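Penitz Hand Towel, Light Blue: Review

I bought this towel to replace a set that had gone thin in the middle. The Penitz is sold as a plain terry towel with a bound edge, and it comes in light blue, gray and a sand color. I picked the light blue. I have used it for 11 weeks now, mostly in the kitchen and some of the time next to the bathroom sink.

What I paid for was the binding. Every towel I have thrown out in the last few years went at the hem first, usually at a corner, and once a corner opens up the washing machine does the rest. The Penitz has pale piping sewn over the edge where most towels have a turned hem. It adds a little stiffness and makes the towel easy to find the edges of when it comes out of the dryer in a ball.

Weight and feel

The label says 600 grams per square meter. The Flaltthorpe I had before was a 400, and the difference is easy to feel. The Penitz is thick and fuzzy and a bit springy for the first few washes. It sheds. I washed it by itself twice before using it and cleaned the lint screen both times, and there was still blue fluff on a dark shirt that went in with the third load. By the fourth wash the shedding had mostly stopped.

It soaks up water well after those first washes. Straight out of the package it pushed water around on the counter, as new terry often does. Skip the fabric softener.

Drying is slow. On a rail it takes most of a day in my bathroom, where the old 400 towel would be dry by the evening. If you have no window or fan, buy the thinner one.

Folding

A thick towel with piping all the way around folds differently from a flat-hemmed one. The edge wants to curl up when you turn the cloth over on itself, and two layers of piping on top of each other make a ridge. I keep mine folded in thirds on a shelf, and I had to change how I do it. Lay it out on a table, get hold of both ends, and pull it straight before making the first fold. If you fold it in the air the way I used to, the ends come out uneven and the piping rolls under.

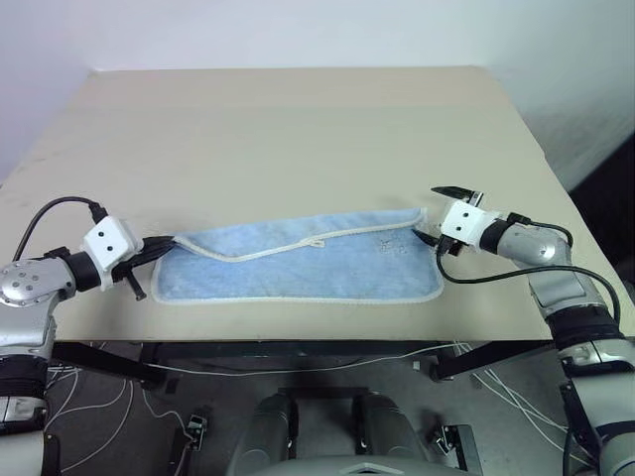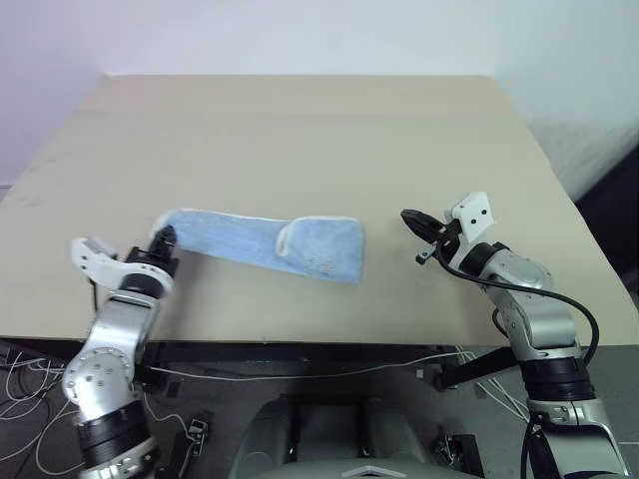

Page last changed: 2020-09-23

A table helps a lot. On a bed or a couch the cloth sinks in and the fold shifts as soon as you let go of it. On a hard, smooth top you can slide the whole thing toward you and keep the edge lined up with the edge of the table.

Once folded it stays folded. The thickness works in its favor there. Four of them make a stack taller than I expected, and my shelf, which took 8 of the Flaltthorpe towels, takes five of these before the top one starts to lean.

Washing and wear

I wash on warm with other light colors and dry on medium. The blue has faded very slightly, evenly, with no streaks. There has been some shrinkage along the length, enough that it no longer quite matches the spare I have kept in the package. The width looks the same.

The piping has held. There is one spot near a corner where the stitching wandered off the edge a little, and it was like that when I got it. It has not opened any further. I pulled at it fairly hard to check. I have found two pulled loops in the terry, both from a rough place on a drawer handle, and snipped them off with scissors. Neither one ran.

Compared with the others

The Flaltthorpe is cheaper, dries faster and feels like a hotel towel that has been through a lot. It is fine for drying dishes. The hem is the weak point.

The Ó Riain is softer than the Penitz and comes in better colors, but the edge is a simple fold with a single row of stitching, and it costs more. I had one and it lasted two years, which I consider short for the price.

I would not use the Penitz on glasses. It leaves lint even now. A flat-weave cloth is better for that.

Good points
Bound edge is strong and has not frayed
Very absorbent after a few washes
Keeps its color

Bad points
Slow to dry
Sheds a lot at first
Bulky on a shelf
Some shrinkage in length

Would I buy it again? Yes, for the bathroom. For the kitchen I have gone back to thinner towels, and the Penitz has moved to the rail by the sink. The spare is still in its package and will come out when this one needs replacing.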